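Robótica de manipulación. Apuntes de la sesión 4
Entornos simulados para practicar el agarre: el paquete Nustura
Profesor: Emilian Sandu
Versión del 13/9/24

Qué vamos a ver hoy

La semana pasada nos quedamos en la apertura de la pinza y en por qué un agarre que parece bueno en la pizarra se cae en cuanto aparece un segundo objeto. Hoy entramos por fin en el simulador (¡ya era hora!) y lo hacemos con Nustura, el paquete de escenas de manipulación que distribuye Avport. Llevo desde enero probándolo y tengo muchas ganas de que lo toquéis, aunque también le he encontrado defectos y los iremos comentando.

Qué trae el paquete

La licencia docente incluye 30 puestos, hasta 1000 episodios grabados por grupo y 12 escenas de partida. Cada escena se abre con la pinza ya colocada y los objetos repartidos al azar, y la vista que usaremos casi todo el rato es la de muñeca, es decir, la que mira a lo largo de los dedos. Cuesta acostumbrarse: todo lo que está cerca se ve enorme, y las piezas que pasan por delante tapan justo lo que uno quiere medir. Para aprender a razonar con oclusiones me parece estupenda.

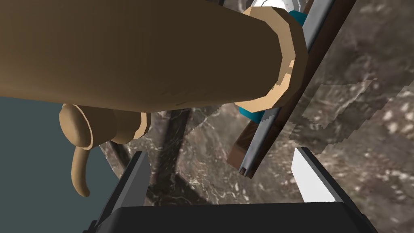
Una cosa que me gusta mucho de Nustura es que separa la malla visual de la malla de colisión y permite ver las dos. En el menú Escena, opción Contactos, se activan los puntos donde el motor calcula que hay fuerza. Probadlo con la pinza abierta y después id cerrando despacio, a pasos pequeños. Veréis que los contactos aparecen a veces un poco antes de lo que sugiere el dibujo, porque la malla de colisión está simplificada. Apuntad la diferencia, que nos hará falta en la práctica.

Comparación con lo que usábamos antes

Hasta el curso pasado trabajábamos con Stollness, que sigue instalado en el aula y al que le tengo cariño. Su motor de contacto es más estable cuando hay objetos finos, y eso pesa bastante si se trabaja con láminas o varillas. En cambio, preparar una escena nueva lleva una tarde entera, y con Nustura lo he hecho en 20 minutos, texturas incluidas. El tercer candidato era Wendt, muy bueno en brazos móviles pero con una biblioteca de objetos escasa para lo que hacemos aquí.

Lo que menos me convence de Nustura: las texturas de piedra se desajustan en algunas zonas, y la documentación de la parte de sensores está a medio escribir. He mandado las dos cosas a Avport y me han contestado con amabilidad, sin fecha.

Agarrar varias piezas a la vez

Este es el tema que más me entusiasma de la sesión, así que le dedicamos la segunda hora. En los libros el objeto suele estar solo. En un taller las cosas están juntas, apoyadas unas en otras, y la pinza se lleva lo que haya entre los dedos.
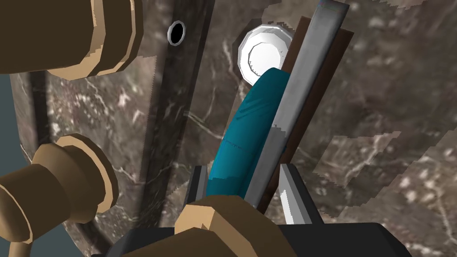

El modelo de fricción de Coulomb que vimos en la sesión 2 sigue valiendo, pero hay que aplicarlo en cada superficie de contacto, también en las que quedan entre pieza y pieza. Si entre los dedos hay un cuerpo redondeado, como el de color verde azulado, y a su lado una tira metálica plana y otra marrón oscuro, ya no basta con dibujar dos conos de fricción, uno por dedo: hay que añadir los contactos interiores, y el redondeado contra el plano es el delicado, porque la zona de apoyo es pequeña y el conjunto puede pivotar. Dibujad siempre el diagrama de fuerzas de cada cuerpo por separado antes de tocar el teclado.

Para quien quiera ir más allá: repetid el cálculo bajando el coeficiente de fricción a la mitad solo en los contactos interiores. El resultado sorprende bastante y da para una buena discusión en clase.

Práctica

Por parejas. Abrid una escena cualquiera del paquete, elegid dos piezas que estén en contacto y planificad un agarre conjunto. Hay que entregar:

El diagrama de fuerzas de cada pieza, a mano o en limpio.
La apertura de pinza elegida y la justificación, en un párrafo.
La diferencia observada entre malla visual y malla de colisión.
Una captura desde la vista de muñeca con los contactos activados.

Si el simulador se queda congelado al cargar, cerrad la sesión y volved a entrar con el usuario del aula; no reinstaléis nada. Las dudas de licencias, a mí directamente. Para la próxima sesión, leed el capítulo de cierre de fuerza y traed vuestros diagramas, que los corregiremos entre todos.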